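Notes for running the two-arm table demo at an open day. Wrote these up 7 May 2024 for whoever does the next one at Denadley, so it's mostly what worked for us at Cliststead plus the stuff I forgot and had to go back for. Skim first, then do it in order.

## Before anyone arrives

Get there early. Two hours if you can. Arms need their warm-up moves and you will not want to be doing that with a crowd leaning in.

- Power strip taped down. Both arms on the same strip is fine, laptop on a different one.
- E-stop where YOU can reach it, not where the visitors can. Test it. Test it again after you move anything.
- Home both arms, one then the other. Never together on a table this size.
- Tape a line on the floor. People stay behind tape. People do not stay behind a sign.
- Props in a box under the table, spares too. Bring twice what you need.

Wipe the table. Sticky fingerprints from the last group will mess with small stuff when it gets set down, bottles especially.

## Setting up the props

Plate goes down first, everything else gets placed relative to it. Keep it middle of the table so both arms have a fair reach. Then one small item off to the side. Open the grippers all the way before you bring them down near anything, that way a bad approach misses wide and doesn't knock stuff over.

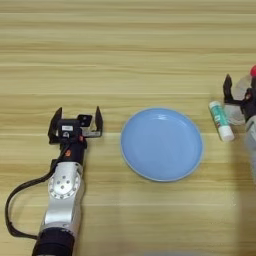 *Left gripper open beside the plate, glue stick on the other side.*

Don't crowd it. I started out with way too much on the table and folks couldn't tell what the arms were supposed to be doing. Three objects is plenty for the first run. One is OK too if you have little kids up front, they will tell you what they want next.

Speed: the Brilell controller goes up to 1,000 on the slider, we ran at 215 all day. Looks slow to you. Looks fine to them. At 500 parents started pulling kids back, so I droped it down again and left it. If somebody asks to see it go fast, do one free-air move with nothing on the table, then go right back to 215 before you touch a prop.

## The talk (keep it short)

Ninety seconds, tops. What the arms are, what they're going to pick up, who's driving. Then shut up and move something. Prasanna Cassim did the talking for the morning groups and I did the afternoon, and hers went better becuase she had an arm moving before she finished her second sentence.

Order that worked:

1. Say hello, point at the tape line.
2. Close and open each gripper once in the air. Gets a gasp every time, no idea why.
3. Pick up one thing. Hold it. Let them look.
4. Put it down on the plate or next to it.
5. Questions.
6. Second pick, visitor's choice.

Step 3 is where you slow way down. Hold for a slow count of five. Phones come out. If you rush the hold, half the room misses it and asks you to do it over, then you're behind for the next group. 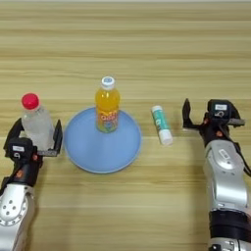 **How hard should the grip be set for a plastic bottle?**

Start low and go up one notch at a time until it lifts without sliding. Do that before doors open, write the number on tape, and stick the tape on the laptop.

## Taking requests

Have answers ready. Same ones come up with every group:

- "Can it do it by itself?" Depends which mode you're in. Say which one. Don't fudge it.
- "How much does it cost?" We say ask the desk. The desk has the Bakker sheet with prices.
- "Can it crush it?" Move on to next question.
- "Can I try?" Only if you set up the practice station. See below.

Practice station = second laptop with the simulator, off to the side, chairs. Not the real arms. We had it on a folding table by the window and the line never got short. Reset it between people, there's a button, top right of the simulator window.

## Two arms at once

This is the one they came for so save it for last. It's also where it goes wrong.

Rules:

- One arm moves, the other one waits. Swap. Never both going for the same thing.
- Waiting arm parks open and off the plate.
- Say out loud which arm is going next. "Left." "Right." Helps the crowd, helps you more.
- Between groups, both arms back to park, everything off the plate, start over. 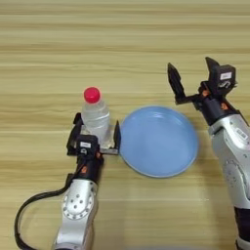
Handoffs need rehearsing the night before, not the morning of. I did maybe four run-throughs and should have done a dozen. Biggest fix was picking a prop people could see from the back row. A clear bottle pretty much vanishes from ten feet away, so get one with a loud cap, like the red one in the left gripper there, and hold it upright so the cap sticks up above the fingers. Right arm stays open and waiting until you call it. If the grab looks crooked, stop, put the bottle down, go again. They don't mind. They kind of like it.

## When it stops

It will. Controller throws a fault, arm freezes mid-move, room goes quiet.

- Hands off. Tell people it stopped, and keep talking.
- Read the code on the laptop. Joint limit = jog it back by hand from the pendant. Comms = reseat the cable at the base, wait for the light.
- Anything in the gripper, get a palm under it before you release. AFTER the arm is disabled.
- Still stuck after two minutes, send the group to the simulator and reboot.

## Packing up

Park, power down, then cables. Coil the wrist cables loose, don't bend them tight. Props back in the box, plate wrapped in somethng soft. Log the hours on the sheet in the case lid. Service is due at 3,000 and last one was February, so check where it's at before you book the next visit.

Spare gripper pads are in the small tin, left pocket of the case. Down to one pair, order more.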